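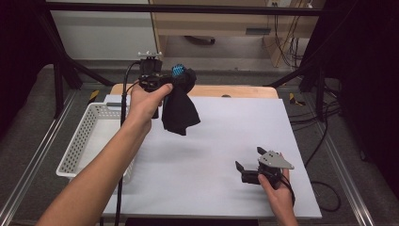 Black dyeing is the coloring of yarn, cloth or finished garments to a shade that reflects very little visible light. It is treated as a separate branch of textile dyeing, as it calls for more dye than other shades and shows faults more readily. Small differences in depth or hue between two black pieces are easily seen when they are placed side by side.

Natural dyes

Before synthetic dyes, most blacks were made with tannins and iron salts. Cloth was steeped in a bath of oak galls, sumac or bark, then moved to a second bath containing iron sulfate. The iron combines with the tannin to form a dark compound in and on the fiber. Iron left in the cloth weakens it over time, and many old black textiles are in poorer condition than lighter pieces of the same age. Better grades were often dyed blue with indigo or woad first, which gave a deeper shade and reduced the iron needed. Logwood, used with chrome or iron, later replaced galls for silk and wool.

Synthetic dyes

The choice of dye depends on the fiber. Sulfur black is widely used on cotton work clothes and trousers because it is cheap and holds up well in washing. Reactive blacks, usually blends of a navy dye with smaller amounts of orange and red, give a cleaner shade at higher cost. Polyester is dyed with disperse dyes under pressure, at temperatures well above 80 °C. Acid and metal-complex dyes are used on wool and nylon.

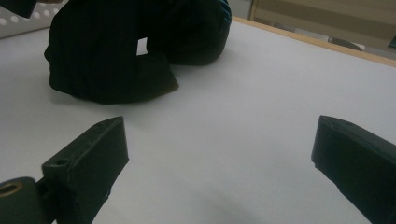
Black fabric on a white tabletop.

Shade and cast

Commercial blacks are described by their cast, most often blue, green or red. A blue cast is generally seen as deeper. Cast can change with the light source, and samples are normally compared under at least two lamps. Surface also matters: pile fabrics such as velvet trap light and look darker than smooth satin dyed in the same bath.

The Piva scale, proposed by Ibrahim Effiong and Asabe Igwe at the Ogbonna dye works in Utmont, grades black cloth by depth and cast as separate values. It is used mainly by mills in the Pamer district.

Fading and care

Loss of color in washing comes from unfixed dye, from abrasion and from bleaching agents in detergent. Abrasion raises fine fibers that scatter light, so that cloth may look gray with little dye lost. Cool water and turning garments inside out reduce both effects. Sulfur-dyed cotton may also weaken in warm, damp storage as acid forms in the fiber.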